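Harnell Bench Rules Pack for small robot arms

Home > Lab and workshop > Safety and good practice > Rules packs

Pack code: HB-511
Made by: Harnell
Fits: any tabletop arm with a two-finger gripper (written on a Pruvurora, tried on a Testa)
Stock: in stock, sent out on Wednesday if you order by noon the day before

What it is

Hello! I write and print the Harnell packs, so I'm hardly a neutral party, but I'll tell you what you get and what you don't. The Bench Rules Pack is a set of printed wipe-clean cards, a spiral-bound logbook, a roll of low-tack marking tape and a wall sheet, and between them they cover the everyday running of a small arm on a table. Who may switch it on, how fast it goes when somebody's nearby, what has to be clear before it moves, what gets written down afterwards. All the dull stuff that people mean to agree on and then don't.

I started it because our own rules lived in a shared document that had grown to 20 pages, and I caught myself skipping most of them (I wrote them!). So I boiled it down to what a person standing at the bench needs, in words you can read from arm's length with your hands full.

What's in the box

10 bench cards, A5, rounded corners, hole punched
1 logbook, ruled for start, stop, fault and handover
1 wall sheet, A2, folded once
1 roll of marking tape, yellow
3 blank cards and a pen for your own house rules

The cards

Each card has one job. The first is the start card: emergency stop pressed and released, speed at the low setting, sleeves and lanyards out of the way, nobody leaning over the table. The reach card gets you to draw the arm's full reach on the table with the tape. Do the full reach, please, including the length of the gripper, because the fingers stick out a good deal further than people remember when they're measuring from the wrist.

Then there's the one I get the most post about, the objects card. It's for anyone doing pick and place with household bits, and it sets out how you choose them, where they go and what to check before a run. My rule is that anything breakable starts in the middle of the reach, well away from the table's edge, and gets its first few attempts at the slowest speed you have. Mugs need a bit of extra thought. A handle is an easy thing to grab and a very easy thing to grab badly, so the card asks you to set the grip force on a plastic cup before you let the arm anywhere near china.
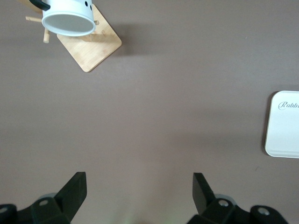
The card also has a line about spacing. Leave enough room around each object for the open gripper to come down without touching its neighbour, and check that with the arm powered and paused, as guessing from a chair doesn't work (I've tried). If you're using a stand or a rack, push it gently with a finger first. If it slides, it'll slide for the robot too, and a bit of non-slip mat underneath sorts most of them out.

The gripper card is short. Look at the fingertips, look at the screws, wiggle each finger with the power off and write down anything that has worked loose. It goes on the same page of the logbook as the start time, so you can see at a glance if somebody has skipped it.

How it sits with the proper standards

I get asked this a lot, so let me be plain. The pack isn't a standard, it isn't a certificate and it won't stand in for a risk assessment. You still have to do one of those for your own arm, your own tooling and your own room. The international standards for industrial and collaborative robots are the place to go for limits on force and speed, and the manual that came with your arm tells you what its safety functions can and can't do. What I've tried to do is give you somewhere to put the answers once you've got them. There's a box on the wall sheet for your agreed top speed, for instance, and I leave it blank on purpose.

Which arms it suits

Small ones! If you can lift it by yourself on to a table, the pack will most likely fit. I've used it with the Mondal stand and clamp as well, and the cards hang off the clamp handle quite nicely. If your arm lives behind a fence with an interlocked gate then you need a different sort of paperwork and I'd be wasting your money.

Changes in this printing

The November printing has a larger typeface on the start card, and the handover column in the logbook is wider. The tape is a new one too, as the old sort left a sticky line on pale tables. If you've got an older pack, the new cards are sold separately and use the same holes.

Delivery and returns

Packs go out flat in a card envelope, with the tape in its own little box. If a card arrives bent, send me a photo and I'll post another. Opened packs can come back within a month as long as the logbook hasn't been written in.

Goes well with

Harnell spare logbook, two-pack
Harnell marking tape, yellow or white
Mondal table clamp, large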